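Teaching by Hand in Zandport

The stairs to Unmont's second floor are narrow, and at the top of them Evdokia Economou was waiting with a box of name stickers. She asked each visitor to write only a first name. "Otherwise people begin to talk about their titles," she said, "and then we lose the first hour."

I had come to Zandport for the open day on 11 Mar 2020, together with some teachers from the technical college, two furniture makers and a man who repairs elevators. Unmont is a small firm. It prepares the examples from which a robot arm learns to do simple work with wood: to pick a part, to turn it, to put it into its place. The arms themselves are built by another company, Ballier, and stand in a different building. On the second floor there is no arm to see. What visitors meet is the part of the work that people do.

Economou explained it in a few sentences. A person takes a gripper in the hand, the same kind of fingers that the robot will have later, and does the job with it. A camera on the gripper records what the fingers do. After many repetitions a computer program can find what is common in all of them, and the arm receives this as a kind of habit.

"How many repetitions?" asked one of the furniture makers.

"For a new part, 200 is where we begin," she answered. "For a difficult part we have needed over 1,000."

The furniture maker wrote this down and looked unhappy. Later he told me that his apprentices need 10, and that he complains already about those.

The demonstration was led by Prapai Chareonsuk, who joined the firm in May of last year after a long time as a teacher of pottery. She speaks quietly and people came closer to hear her. She showed us first how to hold the tool, with the elbow near the body and the wrist loose. Then she closed the fingers on a block, lifted it and laid it down again, so slowly that I could have fallen asleep. She did it a second time at normal speed. The slow way is wrong, she told us, although every beginner chooses it. The robot would learn to hesitate.

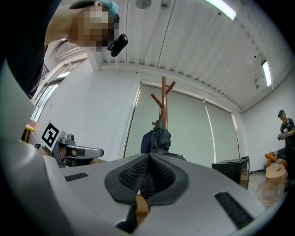
Rubber finger pads with a dotted surface, and a small wooden piece just beneath the tips. At right, a second gripper is held in both hands.

After this it was our turn. I must confess that I was proud of my hands before this day. I sew, I can change the chain of a bicycle, and I expected to be good at it. The first piece I took slipped from me and went under a radiator. The second I held so strongly that my thumb hurt. With your own fingers you feel when a thing begins to slide, and you correct it before you have thought about it. With rubber pads between you and the wood this feeling becomes very thin, and you must learn to look instead.

"Look at the gap," Chareonsuk said behind me. "Don't look at your hand. Your hand is not interesting for the robot."

This helped. At my sixth attempt the piece went up and came down where I wanted it. She nodded and gave me another one, a little smaller.

The elevator man was the best of us. He had never touched such a tool, but he has worked for many years in dark shafts with long pliers, and he picked up each piece as if it was nothing. Economou asked him half seriously if he was looking for a job. One of the college teachers asked what the work pays and how long a shift is, and I was glad that somebody did. A session lasts until 100 recordings are made, then there is a break, and the person changes to a different task. The wage she preferred to discuss in private.

There were also questions about what happens afterward. The first customer for the recordings is Nilsuwan, a maker of toys and small stools, which wants arms to sort parts before the assembly. The furniture makers wished to know if the sorting people there will lose their places. Economou said that the customer has promised to move them to painting and packing, and that she has no power over this promise. I found the answer a bit short, but she didn't try to make it sweeter when they asked again.

At lunch there was soup, and bread that one of the teachers had brought from her village. Chareonsuk ate standing. I asked her if she misses the pottery. She thought for some time and said that clay forgives more. If a bowl is a little crooked, a person may like it better, but a crooked recording must be thrown away, and she throws away many, also her own.

Before I left she let me try once more, this time with a timer running. I made seven good ones and dropped the eighth.

Unmont plans its next open day for the month of May. Visitors should register in advance and wear closed shoes.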